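4. Setting up a workbench for the Skidonow dust collector

The box says the Skidonow is ready to use in minutes. Allow yourself an afternoon. The printed leaflet skips most of what follows, and its claim that the unit "suits any bench" should be treated with suspicion.

4.1 Before you start

Read the rating plate on the back of the motor housing and check it against the leaflet. Units sold before August were packed with the wrong leaflet, which gives the filter part number as 1,244. That number belongs to the older Tadska model and its filter will not seat properly.

Caution: Unplug the unit before opening the filter door. The door switch is meant to cut the power, but do not rely on it.

4.2 Fitting the hose

1. Push the hose on to the inlet until it stops, then give it a quarter turn.
2. Tighten the clip by hand. A screwdriver will crack the collar.
3. Run the hose to the bench by the shortest route you can. The leaflet shows it looped neatly over a hook, and every loop costs you suction.
4. Keep the hose clear of anything on the bench that moves, and of other cables.

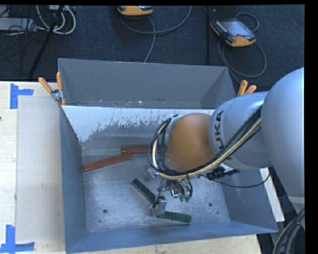 Fig. 3. Arm and open metal bin on a wooden tabletop.

4.3 First run

1. Close the filter door and plug in the unit.
2. Set the dial to 4. The highest setting is mostly extra noise.
3. Hold a strip of tissue near the free end of the hose. It should be drawn in firmly. If it only flutters, go back to 4.2 and check the collar.
4. Switch off and wait for the motor to stop before you open the door.

Note: A smell of warm rubber on the first run is normal, according to the maker. If you still notice it on the third run, send the unit back.

4.4 Filter life

The maker quotes 3,000 hours. We would take that as a figure for clean air. If you sand softwood, look at the filter every month and go by its colour. Tapping it out helps a little. Washing it does not, whatever the packaging suggests, and a damp filter must never go back in.

Spare filters are sold by Vlachou. Cheaper copies fit loosely and let fine dust through.

Sheet revised 16/07/2026. Section 5 covers the wall bracket.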